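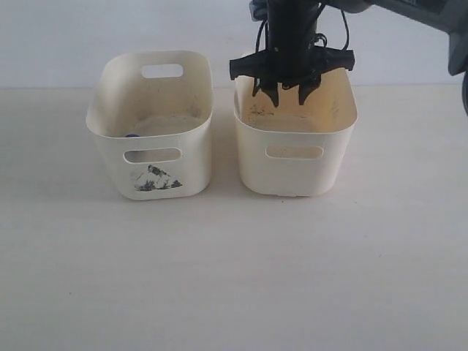

# Utel Open Storage Bin, Cream White

**Supplier:** Kellitz Institutional Supply
**Item:** Utel 16
**Sold in:** cartons of five

The Utel 16 is a rectangular plastic storage bin for classrooms, supply rooms and shared work areas. It is intended for light items that are taken out and put back many times a day, such as craft materials, small toys, cloths and stationery. The bin has no lid.

## Construction

The walls taper toward the base and end in a flared rim at the top. Corners are rounded. Oval handle openings are cut into the body below the rim, and small items may pass through them if the bin is filled above that level. The floor has a recessed center panel with a molded edge.
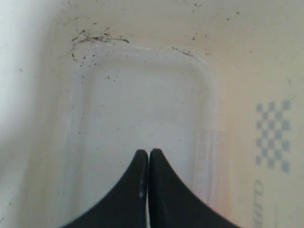
*Interior of the bin, with the recessed floor panel. Dark specks are present along the upper edge of the recess.*

## Care and cleaning

Fine dirt tends to collect along the step around the floor panel and in its corners. Empty the bin completely before cleaning. Wash with warm water and mild soap, using a soft brush along the molded edge, and dry with a cloth. Scouring pads and solvents must not be used. Decals applied by the customer should be wiped gently, as repeated scrubbing will wear the edges.

## Ordering

| | |
|---|---|
| Units per carton | 5 |
| Cartons per pallet | 33 |
| Color | Cream white |
| Warehouse | Sulow |

Orders of 400 units or more are shipped directly from the Sulow warehouse. Smaller orders are filled through the Sowah distribution office. Bins may be returned unused in the original carton. Shade may vary slightly between production runs, and customers who require a close match should place a single order.

Page revised 19/07/2021.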